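Two Arms by the Month

Buying a pair of robot arms has never been the hard part for a small company. The hard part is the weeks afterward, when someone has to teach them the job. Grindura, a small firm in Eltberg, now sells that part as a service. The package is called Lemby, and it covers two arms, a work table, the software and a trainer who stays until the task is running.

What you pay for

Lemby costs 1,438 a month on a one-year contract, in euros and before tax. For that the customer gets 20 hours of on-site training at the start and 4 more each quarter. Extra hours are billed separately, and the price list is short enough to read standing up.

The customer picks one task to begin with. Grindura prefers jobs with light objects and loose rules, such as sorting packing waste or filling bins. It turns down anything with glass or blades.

How it learns

A trainer guides the arms through the task again and again, and the software builds its routine from those runs. Grindura asks for at least 40 good runs before it lets the arms try alone. Objects that keep the same shape go quickly. Paper and cloth take longer – a crumpled sheet never offers the same edge twice, and the fingers have to settle for whatever part sticks up.

The software screen is plain and easy to follow. Stopping a run takes one tap. Starting again from the same point takes several, and that needs fixing.

Practice with packing paper is slow to watch, with one arm on the crumpled sheet and the other held back, its fingers open. 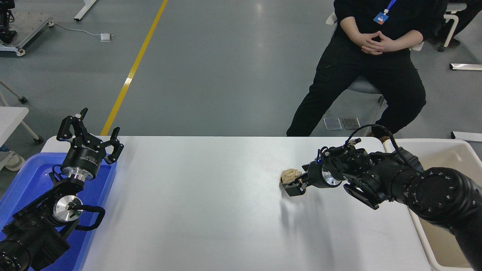 Who should consider it

Nedeljković, a mail-order parts dealer, signed up in July and put its arms on returns. The company still keeps a worker nearby for odd items, and it expects to for the rest of the contract.

A shop with one steady, dull job and some floor space will get fair value from Lemby. A shop that changes its work every Wednesday will spend too much on extra training hours. Grindura offers a one-month trial, with the setup hours included, and that is long enough to find out which kind of shop you have.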